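# The Slow Business of Smelling Like Something

I was 10 when I stole my first perfume. It was a sample from the chemist on the main street of Brastgate, one of those skinny glass tubes stapled to a card, and I wore the whole thing to school on a Monday and was asked to sit by the window. I've been hooked ever since.

So when a friend mentioned there was a weekend course in blending your own scent, run out of an old wool store by a tiny outfit called Misetti, I'd paid the deposit before she'd finished her coffee. I told my partner it was research. He has learnt not to ask.

I should say up front that I'm no expert. I can't tell you which moss grows on which side of which hill in Grasse. What I do have is a bathroom cabinet that won't close, and a firm opinion that most perfume sold in airports smells of warm fruit salad. I wanted to know why, and whether I could do any better with my own two hands.

The first morning was all sniffing. You dip a paper strip, you wave it about, you write down whatever pops into your head, and nobody is allowed to laugh. My notes from that session read, in full: "Nan's glovebox. Wet dog but posh. Texta. Church??" The church one was frankincense, so I gave myself a point. The wet dog was labdanum, a sticky resin that perfumers adore and that I now adore too, although it took me until after lunch.

After that you learn about top, heart and base, and I'd always assumed that was marketing waffle. Fair enough, some of it is, but the bones of it are simple chemistry. Citrus is light and flighty and it's gone before you've found your car keys. Woods and resins hang around on your scarf until spring. Everything in between is a negotiation, and mine kept breaking down over the jasmine.

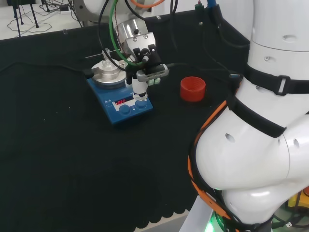 *A small vial on the heating block. Perfume has more bench chemistry behind it than the ads let on.*

Beginners are terribly heavy-handed. I know this because I was the heaviest hand in the room. My first blend had so much vetiver in it that it smelled like a freshly dug veggie patch, and my second tried to fix the first by adding rose, so then it smelled like somebody had buried a bride. The cure is dilution, which sounds dull and is completely thrilling! A material that flattens you neat will turn soft and peculiar once you've let it down in alcohol, and suddenly there's a peach in there, or a pencil case.

We had to number every attempt, and the class shared one long ledger that goes back to the very first course. My keeper is number 3313. It's mostly bergamot, a bit of cedar, a stingy dab of labdanum for old times' sake, and a fig leaf note from a supplier called Esteves that I would happily drink. I've named it Busa, after the beach shack we rented every September when I was small — all salt, hot timber and someone else's sunscreen.

Then you take it home and you wait. The blend needs time in the dark to settle, and I'm hopeless at waiting, so I opened it on the second day and it smelled of floor cleaner. I sulked. A fortnight later I tried again and it had rounded out beautifully, and my partner asked what was cooking, which I've decided was a compliment.

If you fancy having a go, start small. Buy a handful of materials you like and a couple you don't, a little set of scales and a packet of blotters. Skip the giant starter kits, you'll never touch half of what's in them. Write everything down, even the rude words. And do your sniffing before breakfast if you can manage it, when your nose is fresh and the toast hasn't got in first.

I've got a 100 mL bottle of number 3313 in the linen cupboard now, wrapped in a tea towel, and my sister has already put in an order for Christmas. She wants it with less fig. She's getting it with the same amount of fig.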